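**Shortbread packaging** is the family of boxes, tins, wraps and trays used to store, carry and give shortbread, the crumbly butter cookie traditionally linked with Scotland. It is a wonderfully rich subject for such a plain cookie! Shortbread has few ingredients and breaks easily, so its container has always had two jobs: keeping the pieces whole and making them look like a treat.

## Cartons

The long, narrow carton is one of the most familiar forms. It suits fingers and small rounds stacked in a row, usually inside a sealed inner wrap, and it slips into a coat pocket or a picnic bag with no trouble at all.

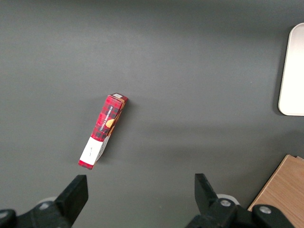

Tartan is the great decorative tradition of the shortbread carton. Red grounds are especially popular, and the pattern can cover nearly every face of the box, leaving just enough room for a name and a picture of the cookie. On a carton of vanilla shortbread the words may run along the length of the box in small white capitals, with a golden round beside them and a white band wrapped across the plaid near one end. Bands like this give the eye somewhere to rest, and many collectors consider them the best part of the design. Other makers prefer thistles, stags or a loch at sunset (sometimes all three at once).

The Bisht collection at Casurthorpe holds 248 flattened cartons, including 64 in red tartan. Its catalog groups them by pattern first and flavor second, a lovely way to see how little the basic look has changed.

## Tins

Tins keep shortbread crisp for longer and are very often kept after the last crumb is gone. Buttons, sewing thread, stamps and recipe cards are the classic second contents. Round tins normally hold petticoat tails, the wedge-shaped pieces cut from one large circle, while rectangular tins hold fingers in layers separated by paper.

## Storage at home

An unopened carton needs nothing more than a cool, dry spot away from sunlight. Once the inner wrap is open, the pieces should move to an airtight container, as shortbread picks up moisture and kitchen smells quickly. A shallow drawer makes an excellent home for sealed cartons, which lie flat and can be found at a glance. Strongly scented teas and spices are better kept elsewhere.
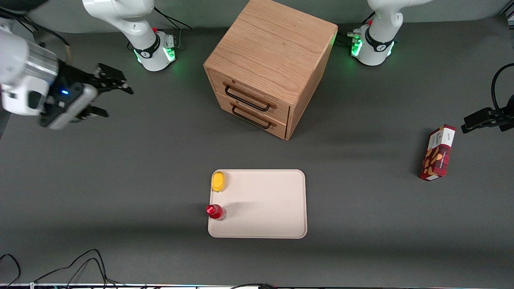
*A red cardboard box, a beige tray and a two-drawer wooden cabinet with curved black handles.*

## Serving

Shortbread is usually taken out of its packaging and set on a plate or a small tray. The Banance style of serving stands the fingers on edge in a fan, with the broken ones tucked in the middle for dunking.

## See also

- Petticoat tails
- Cookie tins
- Dindovov wrap (folded wax paper)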